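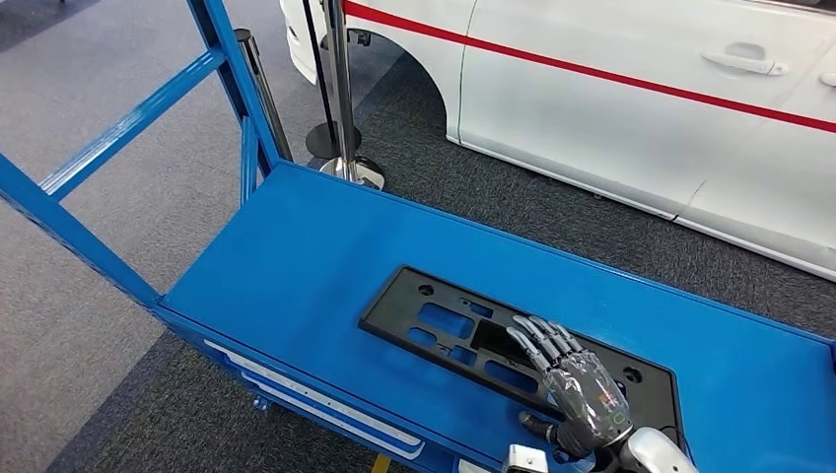 Un support de plaque, répond un lecteur de Vistine, ça se jette, ça ne se range pas. Il a écrit cela après ma dernière chronique, où je disais garder les miens, et il ajoutait que le plastique noir n'a jamais mérité une étagère. Je reprends le sujet parce que je pense le contraire, et parce que son message en a entraîné d'autres du même genre.

Le support de plaque d'immatriculation est une pièce sans prestige. Un cadre moulé, des ouvertures, des trous de fixation. On ne le voit plus dès que la plaque est posée dessus. Au garage associatif de Drulluvard, où je passe deux après-midi par mois, on en démonte souvent : pare-chocs changé, voiture qui part à la casse, propriétaire qui préfère visser la plaque directement. Chaque fois, la même question se pose devant le chariot bleu. Poubelle ou bac ?

Pendant longtemps, c'était la poubelle. Personne n'avait décidé quoi que ce soit, le geste était pris. Puis en février une voiture est arrivée avec un support fendu au niveau d'un trou, la plaque tenait par une seule vis. Il a fallu commander la pièce, attendre 5 jours, et la recevoir dans un carton où l'on aurait pu loger une paire de bottes. La semaine précédente, nous en avions jeté deux qui auraient fait l'affaire.

Depuis, je les garde. Je les pose à plat sur le chariot, je regarde les trous un par un, je passe le doigt sur les bords. Une pièce moulée casse presque toujours aux mêmes endroits, près des fixations ou dans les parties minces entre deux ouvertures. Si c'est sain, un coup de chiffon et dans le bac. Si c'est fendu, tant pis. L'opération prend moins de temps qu'il n'en faut pour aller jusqu'à la benne, qui chez nous est au fond de la cour.

L'objection du lecteur n'est pas idiote. Un atelier qui garde tout finit par ne plus rien trouver. J'ai connu un local à Pamstead où l'on entrait de profil, entre des piles d'enjoliveurs dépareillés et des bidons dont l'étiquette était partie. On y gardait par principe, et ce qu'on gardait ne servait à personne. Je ne défends pas cela. Je défends un bac, un seul, avec une limite : 20 supports. Au vingt et unième, on en sort un, le plus abîmé ou le plus bizarre. Cette règle a été discutée. Certains voulaient 30, d'autres voulaient trier par forme, ce qui aurait demandé plusieurs bacs et donc une étagère, et nous n'avons pas la place.

L'autre objection porte sur le prix. Un support neuf ne coûte pas grand-chose, c'est vrai. Mais je trouve qu'on raisonne mal quand on compare seulement le prix de la pièce neuve à la valeur de la vieille. Il faut compter la commande, l'attente, la voiture qui occupe un emplacement pendant ce temps. Et il y a le plastique lui-même, qui a été fabriqué pour durer plus longtemps que la voiture et qu'on met au rebut pour une raison sans rapport avec son état.

Le chariot mérite un mot. Avant, le tri se faisait par terre ou sur un coin d'établi, entre les clés et les chiffons. Une pièce noire sur un établi noir de graisse, on ne voit rien, surtout pas une fissure. Sur une surface bleu vif, les ouvertures se découpent nettement et un défaut de contour saute aux yeux. Je n'avais pas prévu cet avantage, le chariot avait été choisi pour ses roulettes. Je recommande maintenant à tous ceux qui trient des petites pièces sombres de le faire sur un fond de couleur, quitte à peindre une planche.

Le catalogue Yakubu, que nous utilisons pour les commandes, ne propose les supports qu'en lot. C'est un choix de vendeur et je ne le discute pas. Mais il explique en partie pourquoi les gens jettent : quand on reçoit plusieurs pièces pour en poser une, celle qu'on démonte paraît de trop.

Au lecteur de Vistine, je propose donc un essai. Un bac pendant six mois, avec une limite écrite dessus au feutre. S'il n'a rien repris dedans au bout de ce délai, qu'il le vide. Le nôtre en contient 5 ce mois-ci, et l'un d'eux attend une voiture verte qui doit revenir pour son pare-chocs.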